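Module 4 handout - comparing hand-held grippers
Ornton lab course, rev. 28 May 2020

Picking up from last time. You have the arm basics, now we compare the front ends. Two hand-helds this term, the Jalteo and the Brouwer. Same job, same table, same person on both. Don't swap people halfway or the numbers mean nothing.

1. Before you start

Charge both units. Wipe the finger pads with a damp cloth, let them dry. Check the marker cube is tight - a cube that wobbles ruins the pose track and you won't see it until you replay. Write the unit number on your sheet FIRST, then pick up the gripper.

2. What we score

Grasp held for the full lift, yes or no. Time from first touch to release. Slips. Slips count even if you save it. 27 tries per gripper, 45 seconds max per try, then mark it as a miss and move on.

Objects come from the Nillport box: sponge, spoon, tape roll, soft bottle, folded cloth, small jar, marker pen. All 7, in random order. Order sheets are by the door.

3. Pads and what the wrist camera gets

Ridged soft pads grip better on smooth plastic, worse on cloth (cloth bunches up and sticks on the way out). Log this seperately, it is not a slip.

Wrist view is wide. Good for keeping the object in sight on a close approach, bad for judging distance near the rim. Your own pad should sit low and central in the view, as below. The markers are on the cubes, so keep the other gripper's cube facing you when working two-handed. Turn your wrist too far and the track drops.

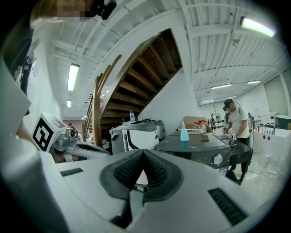 4. Running a try

Start with both grippers open, held over the table edge. Say "go" out loud so it's on the audio. Close slow. Lift to elbow height, hold, put down inside the tape square. Open all the way before backing off - half open drags the object and we have to throw the try out.

Take a break after every 6 tries. Tired hands squeeze harder, and it shows in teh force plot.

5. Controller settings

Leave the gain alone for the first set. Second set, one step down. If the fingers start to chatter, go back up and note the try number. No other changes. The December group changed gain and pads together and we could not use any of it.

6. Hand in

Score sheet, raw files, half a page on which gripper you'd put on the arm and why. Bad tries stay in. Files go in the Module 4 folder, gripper name first, then your group letter.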